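Keg Share FAQ – Endus Homebrew Circle
Last updated February 18, 2026

What is the keg share?
Members brew a batch at home, fill one of the circle's kegs, and leave it in the cold room for the others to pour from. A share runs from the first tap until the keg is empty or pulled.

What size are the kegs?
All circle kegs are ball lock. The numbers stamped on the collars run up to 104, but there are gaps where old kegs were scrapped. Pin lock kegs can't be connected to the taps in the cold room.

Do I need to clean the keg before filling it?
Yes. Kegs are returned rinsed, which does not mean clean. Take off both posts, soak the posts and poppets in Cemance cleaner, run cleaner through the dip tube, rinse, and sanitize just before filling. Replace any O-ring that is flattened or nicked. Spares are in the drawer marked Gramex.

What pressure should I set?
The cold room regulator feeds every line at the same pressure, so it stays where it is. Carbonate at home to 2.4 volumes or a little under. If your beer needs a higher level (wheat beers, saisons), ask for the long line – the extra resistance slows the pour and keeps foam down.

My keg pours nothing but foam. What is wrong?
Check these in order:
Beer line warmer than the keg.
Tap only partly open.
Debris on the liquid post.
Keg overcarbonated.

For the last one, disconnect the gas, pull the relief valve, and wait a few hours. Repeat until the pour settles.
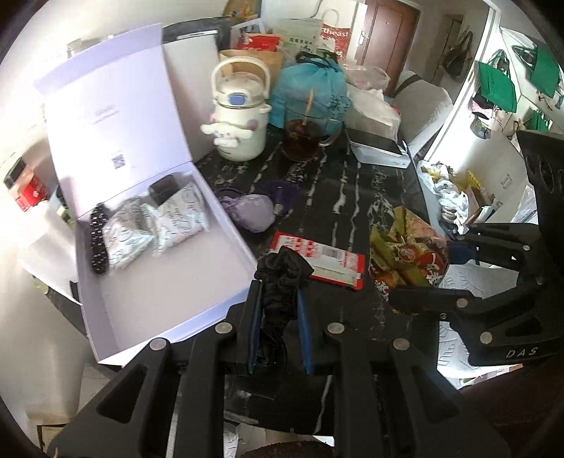
Venting takes longer with a full keg, as there is less headspace. Do not shake the keg to speed it up. Beer will come out of the valve.

Can I put fruit or dry hops in the keg?
Hops, yes, in a weighted mesh bag. Fruit, no. It restarts fermentation if the keg warms up, and pulp gets into the lines.

How is my batch listed?
Fill in a tap card with the beer name, style, original and final gravity, hops, and any allergens. Lactose and nuts must be on the card. Kegs without a card are not tapped.

How long can a keg stay on?
Until the December line cleaning at the latest. Hoppy beers are best finished well before that.

What does it cost?
Each keg carries a $29 deposit, returned when the keg comes back with both posts and the lid. Gas is covered by dues.

Can I enter a shared beer in the Siqueira Cup?
Yes. Fill 2 bottles from the keg before it is tapped and label them with the batch number. Growler fills are not accepted.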